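September, bench notebook, Treder build

Carrying on from the last entry. The two arms are back on the body after the wrist swap and both home correctly. Left one needed its offset entered again, I had it saved under the old wrist. If you run it before me, load the file called treder_b and leave treder_a alone.

Started at 4 in the afternoon. First job was the cable on the right arm. It rubs at the middle joint when the elbow goes past a right angle, so I let out more slack and left it hanging in a loop. Ugly, but it ran through the full range with no tug on the wrist connector. A proper clip can wait until the Irkon parts come.

Second job was grip force. The left gripper was set too high from the bolt sorting and it would flatten anything soft. Brought it down in steps and settled on 16 in the config. At 16 it holds a folded rag and lets it slide if you pull hard. The right one I left higher, because it has to hold on to a stiff bar and not cloth.

The sock task is the one we agreed on for the fall open evening. The hanger is on the wooden rack, hung by its wire hook, with clear tape around the pole so the hook stays near the middle. Before the tape, every touch sent it walking along the pole and the saved positions were useless by the third try. It still swings. The plan is for the right arm to clamp the clip at its end and steady the whole thing while the left does the work.

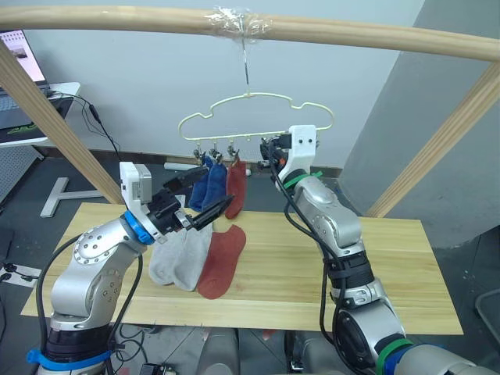 With the hanger held, the swing is small enough that I stopped waiting for it to settle between moves. Cut the pause from 4 seconds to 2. Might go lower, but the left arm overshoots a little at the end of a fast move and I would like to fix that first.

Problems so far:

The clips are the hard part. They need a squarer squeeze than the fingers give when the wrist comes in at an angle. Coming in level from the side is better. I rewrote the approach so the last stretch is a straight line.

Thin cuffs fold over when the finger touches them. Picking a sock up off the board works best if it is lying flat with nothing under the cuff. Overlapping socks get picked up together. I don't want to solve that in software yet – just lay them out apart when you set up.

The hanger drifts round on its hook if the right arm lets go early. Added a check so the right gripper will not open until the left arm reports it is clear.

Speed is capped at 160 on both arms, same as in the Zarkham notes. Please don't raise it with the rack in place. The posts are close to the elbows and there is no collision model for them, only the limits I typed in by hand.

To do:

Measure the rack posts and put them in the model
Tidy the cables by the desk, they are a trip hazard from the door side
Try the softer finger pads from Đặng, they have been in the drawer long enough
Log the motor temperature on the right arm during a long hold

Shut down at 9. Arms parked, power strip off at the switch, config saved and copied to the shared folder. The rack is staying up, so leave the feet where they are if you sweep.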